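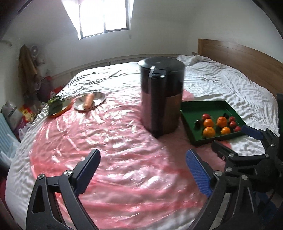 Wednesday, Broltby trial, day 2

Purpose: decide whether to keep paying Drondham for manual review of the hand-held gripper recordings or move the first pass to Broltby, the Zarkach episode checker. Trial license covers 333 episodes. Anything past that is billed per episode, so the retakes from yesterday were left out of the upload.

Task set is produce on the bed, two grippers, one per hand. Pick from the green tray, place on the sheet or the plate, return. Carrot and leafy greens stay in view as distractors and are not to be touched.

Upload finished before lunch. The importer rejects a batch if the left and right streams differ in length by even one sample. It does say which file, though not by how much. Aba wrote a trim script, now in the shared tools folder. Run it before upload, not after, or the hash check fails and the batch has to be deleted by hand from the web page.

First run, default settings: 100 episodes, took 60 minutes. Flags came back in three classes: missed grasp, drop, lost track. Missed grasp looks usable. Drop is too eager. It fires on most deliberate releases where the item rolls a little after the jaws open, and on this surface round items roll into the creases. Lost track clusters on the pink sheet. My guess is glare off the folds, since the flags thin out when the jaws are over the tray. Not tested.

Abena went through the drop flags by hand and agreed with fewer than half. She also found real drops with no flag, all of them with the jaws near the edge of the view.

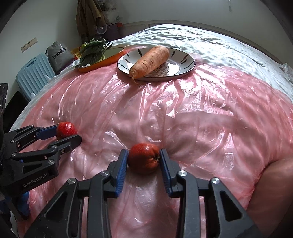 Apples are the worst item for the checker in two-handed episodes. With one red apple at each gripper it sometimes swaps the object labels partway through, and everything downstream of the swap is wrong: the left hand is credited with a pick the right hand made. Zarkach support says the label follows color and position, and that there is a "distinct instances" switch under advanced settings. Switched it on for the second run. Swaps went down, run time went up. Still need the numbers side by side.

Oranges fine. The dark fruit gets called "unknown" at a steady rate, which I prefer to a wrong name.

Jaw opening estimate: reads from the pivot positions in the video only, no encoder input accepted. Good enough for open or closed. Partly closed is noisy and I would not train on it. Asked whether encoder import is planned. Answer was "under consideration."

Export works with the Nutsugah loader after renaming two columns. Timestamps are in milliseconds in the summary file and seconds in the per-episode file. Logged with support.

Cost: cheaper than Drondham on paper. With Abena's time on the false drop flags added, the gap mostly closes. If the drop threshold can be set per task the case is better. The setting exists in the menu but is grayed out on the trial license.

To do:
Ask Zarkach to unlock the drop threshold for the rest of the trial. (me)
Rerun the apple episodes with the switch off and on, same batch, compare swaps. (Aba)
Record a short set on a matte sheet, same tray, to check the glare guess. (Abena)
Hold the Drondham renewal until the rerun is in.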